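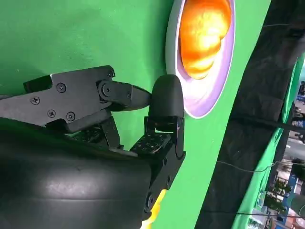
## Flomthorpe Brings Back the Needle

Flomthorpe, which stopped making analog panel meters when everyone agreed that digits had won, is making analog panel meters again. The first of the new line, a switchboard ammeter called the Lultent, goes to distributors in September. It has a pointer, a scale and a zero-adjust screw, and the brochure describes all three as features.

The company spent a long time selling digital replacements to the same customers it is now courting with needles. Tolera Hailu, who runs the meter group, doesn't see a contradiction. "We sold people what they asked for," he said. "Then they asked for the old one." According to Hailu, the requests came mostly from pump stations and small generating plants, where an operator walking past a panel wants to know if the load is swinging and doesn't much care about the second decimal place. A digital readout on a swinging load, he noted, mainly tells you that the numbers are changing.

The Lultent uses a taut-band movement, so there are no pivots or jewels to wear out or to stick after a hard knock. Accuracy is rated at 2 percent of full scale. That's a respectable figure for a switchboard instrument and a mildly embarrassing one next to the digital model on the facing page of the catalog, and Flomthorpe has handled the matter by printing the two in different sizes of type. The standard range is 5 amps from a current transformer, with scales marked for primaries up to 3000 amps. Custom scales are available, including left-hand zero, center zero and, for one customer who insisted, zero on the right.

Getting the thing built took longer than designing it. The drawings for the old movement were complete – beautifully complete, by all accounts – except for the procedure for tensioning the band, which had lived in the heads of people who had since retired. Hiwot Endale, the calibration engineer, ended up taking apart old stock meters and working backward. She got through seven of them before she had a tension figure she trusted. The procedure is now written down, and she says it runs to a page and a half, most of it about keeping your sleeves out of the way.

Cases are a different story. Flomthorpe no longer owns the molds and is buying its housings from Bakhtiari, which kept turning out the old square pattern for the replacement trade and never saw a reason to stop. The mounting holes match the originals, so a Lultent should drop into a panel cut for its ancestor. Anyone who enlarged the cutout to fit a digital meter will need an adapter plate. Flomthorpe sells an adapter plate.

The first run is 2000 units, and a voltmeter is due to follow if those move. A wattmeter has been discussed. Hailu would say only that it was "a longer conversation," and that the drawings for that one are not complete at all.

Competitors have been polite. Enotia, whose bar-graph meters took a good deal of Flomthorpe's old business, said it welcomes any product that brings attention to panel instruments. Its own bar-graph line has just been updated with a new display mode – a picture of a needle.

Lultent data sheets and scale order forms are available through Flomthorpe distributors. Orders for custom scales should include the transformer ratio, which the company says is left off more often than you'd think.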